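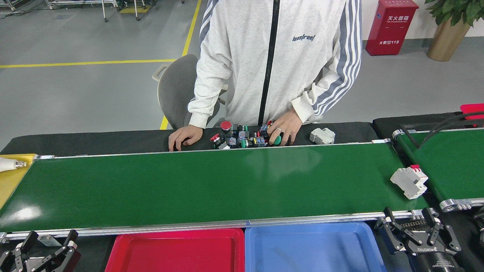 Push buttons and switch components, with a green button held in the left hand.

Section 2
Setting up the Kelon adjustable climbing board

This section covers the assembly, levelling and first tilt of the Kelon board after the base frame has been anchored. Base frame anchoring is described in Section 1 and must be signed off before work starts here. The instructions apply to home and club installations. For boards fitted inside a commercial gym, read this section together with the Londitz site supplement, which takes precedence where the two differ.

Before you start

Check the contents of carton B against the packing slip. Fasteners are bagged by step, and the bag labels match the step numbers in this section. Report missing or damaged parts to your dealer before assembly. Do not substitute hardware-store bolts for the supplied bolts, even where the thread matches.

You will need:
Torque wrench with metric sockets
Spirit level, long enough to span two frame rails
Tape measure
Hex key set
Soft-faced mallet
Two adults able to lift and hold a panel at shoulder height

The landing area must be clear for the full width of the board, plus a margin on either side. Matting goes down last. Assembling the board on top of mats gives a false level and will mark the foam.

CAUTION: The lower pivot carries the full weight of the board and the climber. Do not climb, hang from or lean a ladder against the board until every step in this section is complete.

2.1 Fitting the pivot rail

1. Lay the pivot rail on the floor in front of the base frame with the stamped arrow facing up.

2. Grease both pivot pins lightly using the sachet in the bag. Wipe off the excess.

3. Lift the rail into the base brackets, one person at each end, and insert the pins from the outside.

4. Fit the retaining clips. Each clip must snap fully into its groove. A clip that can be turned with finger pressure is seated. One that can be pulled off is not.

5. Measure from the finished floor to the centre of each pin. The two readings must match. If they differ, shim the lower bracket as described in Section 1. Do not bend the rail to suit.

Note: On sloping garage floors the shim pack supplied may not be enough. Steel packers are available through dealers. Timber offcuts and folded cardboard compress over time and are not acceptable.

2.2 Raising the side rails

1. Bolt the left side rail to the pivot rail, finger tight only.

2. Repeat for the right side rail.

3. Fit the top cross member between the side rails. The cable guide faces the wall.

4. Measure both diagonals. Adjust with the mallet until they agree, then tighten the corner bolts in a cross pattern to the value printed on the bag label.

5. Check the distance between the inside faces of the side rails at top, middle and bottom. It must be 1535 mm at all three points. A narrower reading will stop the panels from seating, and a wider one leaves the panel edges unsupported.

6. Mark each tightened bolt head with a paint pen. Marks that no longer line up at inspection show that the bolt has moved.

WARNING: The rail assembly is top-heavy until the struts are fitted. One person must hold it at all times, or it must be strapped back to the wall anchors.

2.3 Fitting the struts

The struts set the overhang and hold it. They are supplied as a matched pair and carry the same batch letter. If the letters differ, stop and contact your dealer.

1. Extend both struts to the first indexed hole and insert the locking pins.

2. Attach the wall end of each strut before the board end.

3. Swing the rail assembly forward until the board-end lugs line up. Insert the bolts from the inside, with a washer on each side of the lug.

4. Tighten, then back off until the strut can rotate on the bolt without side play. Fit the locknut and hold the bolt still while tightening it.

5. Remove any straps.

There are 11 indexed positions on each strut. Position 1 is the steepest setting at which the board may be left unattended during assembly. The remaining positions are for use once the panels are on. Both struts must always be pinned in the same position. Running them one hole apart twists the frame, and the twist may not be obvious from the front.

2.4 Hanging the panels

1. Start with the lowest panel. The T-nuts face the wall and the textured surface faces the climber.

2. Run a tap or a spare hold bolt through every T-nut before lifting the panel. Cross-threaded nuts are far easier to replace on the floor.

3. Seat the panel on the lower lip and fix it through the pre-drilled holes. Screw heads must finish flush or just below the surface.

4. Work upward. Leave no gap between panels. The joint should be tight enough that a bank card will not pass through.

5. Fix the kicker last. On boards installed above thick matting, the kicker must still show at least 200 mm of usable face above the mat surface.

Note: Panels supplied in Canada and in Australia are drilled to the same pattern. Older Pillai panels use a different T-nut spacing and can be hung on this frame, but printed hold layouts will not match.

Note: Plywood panels move with humidity. In an unheated garage, store the panels in the room for several days before fitting and keep them flat with battens between them.

2.5 Placing holds

Holds may be placed in any arrangement. The printed layout in the Ellesdale set is a starting point for users who want to repeat the problems in the booklet.

1. Check each hold for cracks around the bolt hole and the screw hole. Discard cracked holds.

2. Use the bolt length marked on the back of the hold. A bolt that bottoms out before clamping will feel tight and still allow the hold to spin.

3. Tighten by hand. Impact drivers split resin holds and pull T-nuts through the panel. If an impact driver is used to run bolts in, finish with a hex key.

4. Fit a set screw to any foothold and to any hold that will be loaded off-centre.

5. Keep the top row free of large jugs above the outer edge of the matting.

Timber holds can be lightly sanded when they polish. Do not oil or varnish them. Brush resin holds with a nylon or boar's hair brush. Wire brushes remove the texture.

2.6 First tilt and load check

1. Return the board to position 1 and confirm that both locking pins are fully through, with the spring clips closed.

2. Lay the matting. Close the seams between mats with the hook-and-loop cover strips.

3. Stand to one side and pull down firmly on a hold at mid height, then on one near the top. Listen for creaking at the pivot and at the strut lugs. A single creak as the panels settle is normal. Repeated creaking is not, and the bolts in 2.2 and 2.3 must be rechecked.

4. Have one adult hang from the centre of the top row with both hands, feet just off the mat. The second adult watches the pins and the wall anchors.

5. Repeat at each corner.

6. Change the angle one position at a time, up to the steepest setting you intend to use, and repeat step 4 at each.

CAUTION: Changing the angle is a two-person task. One supports the board at the cross member while the other moves the pins. Keep fingers clear of the gap between the strut tubes. No one may be on the mats while the angle is being changed.

If the board drops when a pin is withdrawn, the supporting person was not carrying the weight. Lower the board fully and start again. Inspect the pin holes for burrs before reuse.

2.7 After the first week

Timber and matting both settle in the first week of use. Pick a fixed day, for example every Friday, and go over the following until no further movement is found:

Corner bolts: paint marks in line
Strut lugs: no side play
Pivot clips: seated
Panel screws: flush
Hold bolts: hand tight, no spinners
Mat seams: closed

Once two checks in a row show no movement, move to the monthly schedule in Section 5. Record each check in the log at the back of this manual - the frame warranty depends on it. Spinning holds are a maintenance matter and do not need to be logged.

If the board is taken down and moved, repeat this section from 2.1 with new locknuts. Used locknuts lose their grip and must not be refitted. Replacement bags are ordered by step number.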